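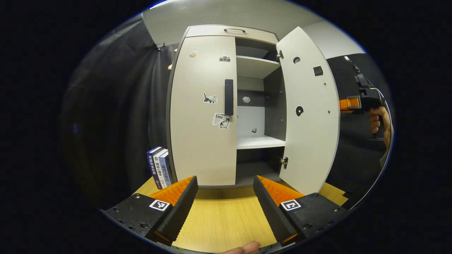 3. Equipment Planning and Budget

Figure 1. Tabletop station with the miniature two-door wardrobe, right door open. Two hand-held grippers are in use, one in the foreground and one at the right. Square markers are mounted at the base of the foreground fingers.

3.1 Scope of the purchase

The equipment plan covers the purchase of hand-held grippers, task objects, and supporting furniture for the tabletop manipulation study carried out at the Pistow laboratory. Robot arms were treated under a separate capital request and are discussed here only where their cost affects the choice of hand-held tools. The plan was prepared by Miłosz Tokarz and approved on September 2, 2022. Prices are given in euros, without tax, as quoted by suppliers during the preceding May.

The institute requires that each item be assigned to one of two classes. Durable equipment is expected to serve for the full length of the grant and must carry a service agreement or an equivalent reserve. Consumable equipment may be replaced from the operating budget without further approval. Grippers fall between these classes. The body and the mounting block have a long working life, while the finger pads are replaced often. The two were therefore entered on separate lines, an arrangement that the purchasing office accepted after some correspondence.

3.2 Grippers

Quotations were requested from Sisunwood and Ferrand. Both firms offered a hand-held gripper with two opposed fingers and room for a printed square marker at the base of each finger. The Sisunwood quotation was lower per unit but did not include replacement pads. The Ferrand quotation included one set of pads and a calibration visit in the first year. When pad replacement was added to the Sisunwood price, the difference between the two offers over the grant period fell to 551 euros for the full order.

The order was placed with Ferrand for 11 units. This figure was reached by working backward from the number of stations to be run at the same time. Many household tasks call for two hands, such as holding a door while an object is placed on a shelf. Each such station was assigned a pair of grippers, and the plan provides for five stations. The remaining unit is held as a spare. A single spare was judged to be the smallest reserve with which a station could be kept in operation during a repair, and the authors would recommend a second spare to any group whose supplier is not located in the same country.

Cables were not listed in either quotation and had to be bought separately. Future requests should ask suppliers to state in writing which cables, mounts, and power supplies are part of the unit price.

3.3 Task objects and furniture

Task objects were budgeted at a much lower level than the grippers, and this proved to be the weakest part of the plan. The first draft assumed that ordinary household goods could be bought locally at little cost. Full-size furniture, however, could not be placed on the existing tables, and its doors could not be opened within the reach of a seated operator. Small-scale furniture was adopted in its place. The wardrobe in Figure 1 has hinged doors, a long vertical handle, and interior shelves, so that opening a door, reaching inside, and placing an object can all be practiced on one piece. Books standing beside it allow removal and return tasks to be arranged at the same station.

Stickers of different shapes and tones were budgeted under stationery. They vary the look of a surface at almost no cost, and a plain door and a decorated door may be treated as separate conditions without the purchase of a second cabinet. Backdrops were handled in a similar way. Black fabric was bought by the meter and divided among the stations, at a small fraction of the price quoted for rigid panels.

Hinges deserve separate mention. A door that is opened many times each day places a load on its fittings for which small furniture is seldom designed. The plan set aside a reserve of 33 hinges, to be drawn on by any station. These were ordered from a general hardware dealer in Skukow, together with screws of matching size.

3.4 Totals and reserve

The combined allocation for pads, task objects, backdrops, and hinges was 3939 euros. Gripper bodies were charged to the durable equipment line and are excluded from this sum. A reserve of up to one tenth of the allocation may be moved between categories at the discretion of the project lead, provided that the transfer is recorded in the quarterly statement.

Two limits of the plan should be noted. Operator time was not priced, although the time needed to reset a station between trials depends directly on the objects chosen. A cabinet with several shelves takes longer to restore to its starting state than an open tray. Storage was also left out of the first version, and shelving for task objects not in use was later charged to the general laboratory account. Both items have been added to the planning form used for the next funding period, which is reproduced in Appendix B.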